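Rastora health centre opens its new wing to patients

21 Sep 2020

The health centre in Rastora has opened its new wing, and the first patients were received there this morning. The wing brings the physiotherapy rooms, the blood tests and the children's clinic under one roof. Until now the people of the town had to go to three different addresses for these services, and two of them had stairs at the entrance.

Building work was started in April of last year by the firm Plakard, which also renewed the roof of the old part. The new wing has a floor area of 1644 square metres, and there are 40 parking places behind it, six of them wide ones for drivers with a wheelchair. The bus from Dokeck now stops directly at the door - before, the nearest stop was at the bottom of the hill.

In the treatment rooms the taps can be opened with the elbow, and every room has its own basin. The small articles for the basins and shelves were ordered separately and arrived later than the furniture. 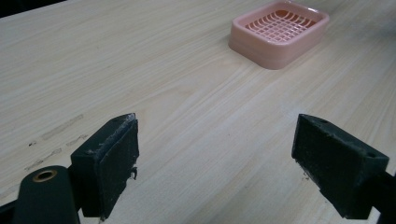 A pink soap dish on a light-coloured table.

The children's clinic will be open on four days a week. It has its own waiting room, so that parents with babies do not need to sit together with adults who have a cough. Vaccinations are given in the morning and check-ups in the afternoon. Parents who already have an appointment at the old address in the school building keep the same day and hour, and only the place is different. A letter about this was sent to 653 families at the end of the summer.

For physiotherapy the change is perhaps the largest. The old room could receive two patients at the same time, and the waiting list had become long during the spring, when many treatments were put off. The new department has five treatment rooms and one exercise hall. Patients who come after a hip or knee operation will be called first, and after them the people who have waited the longest.

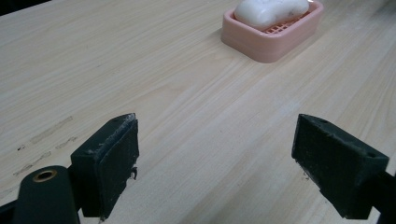

The evening hours were a wish of many patients who work outside the town. From next week it will be possible to come for blood tests until seven in the evening on two days, and the results are sent to the doctor on the following day. For a fasting test one should still come in the early morning. Appointments are made by telephone or at the desk, and a booking page on the internet is promised for the winter.

Not everything is ready. The lift to the upper floor still waits for its final inspection, and for this reason the hearing tests remain in the old part for the time being. The street side of the building also has no pavement lights yet, and visitors are asked to use the entrance from the parking area after dark. 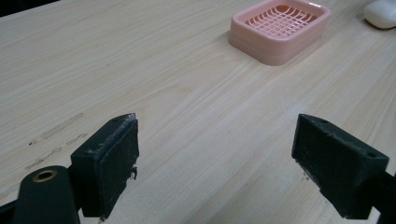

The evening hours are good news, but the pharmacy in Rao closes at five, wrote one reader to our page, so a patient who gets a prescription at half past six must still wait until the next day.

The health centre answers that it is in talks with the pharmacy about longer opening on the same two evenings. An agreement has not been signed, and no date was given.

The number of registered patients has grown in the last years, mostly because the practice in Rao stopped taking new people. There are now 2084 persons on the list in Rastora. Two more nurses have begun their work this month, and the post of a third doctor is advertised for the second time - the first time there was no suitable applicant.
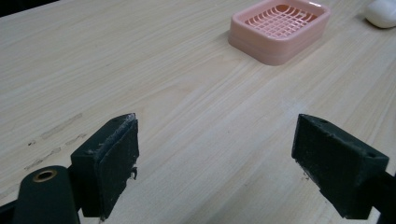

Reading time: 3 minutes

Visitors should wear a mask inside the building and come alone if they can. A child may be accompanied by one adult. The planned open day has been moved to next spring, and until then the rooms can be seen only by patients with an appointment.

The telephone number of the health centre stays the same.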